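Matt or gloss? Wall paint and glare in small study rooms
Project report, final version
2026-07-29

1. Why I picked this

The study rooms on the Mosten corridor got repainted over Easter and people started moaning about headaches. Same lights, same desks. Only the paint changed, from an old cream eggshell to a bright white. So the question was simple, does the finish of a white paint make a room less comfy to read in, or is it just the colour being new?

Hypothesis: gloss is worse than matt because it throws the light back in one direction. Matt spreads it.

2. What I did

Three finishes, all sold as plain white. Velleo matt, Velleo satin, Cleltine gloss. Couldn't get a Cleltine matt in time so the brands are mixed, see problems section. Two coats each on hardboard panels, 600 mm square, left overnight between coats. Sanded lightly after the first.

Panels were stood up behind a desk lamp in a room with the blinds down. Light meter at 40 cm from the panel, moved through five angles. Then a reading test. 18 people from my year read a page of small print with each panel behind the page and gave it a score out of ten for comfort. Order of panels was shuffled so nobody always got gloss last. 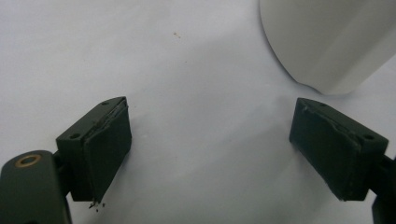 White paint is odd stuff to judge by eye. Most people in the reading test said all three panels were "just white" until they were told to look again, and then they started picking out blue or yellow in them. I had the same trouble. A plain white surface can go from a bluish white at one side to a greyish lavender lower down, with nothing on it to mark where one turns into the other, and that is why I stopped trusting my own notes and went with the meter. My first week of notes is basically useless, I've left them out.

3. Results

Matt: meter reading hardly moved between angles. Best comfort scores.
Satin: small rise at the mirror angle. Scores very close to matt, closer than I expected.
Gloss: big spike at the mirror angle, low everywhere else. Worst scores, but they were spread out a lot. A few people liked it.

So the hypothesis is mostly right for gloss. For satin I can't really say there's a difference, the gap is smaller than the spread in the answers.

4. Problems

Mixed brands, already said. The gloss might be a differnt white underneath.
Lamp got warm and I think the output drifted. Should of let it run for 20 minutes first, only did this for the second half.
Panels are not walls. A real wall gets light from a window and the ceiling too.
Maksymiv hall was booked in April so the full room version never happened.

5. What I'd change

One brand. Daylight as well as lamp. More people, and not all from one year group. Also ask how tired they are before starting, becuase the afternoon lot scored everything lower.

For the corridor, I would say satin is fine and easier to wipe down. Gloss on door frames only.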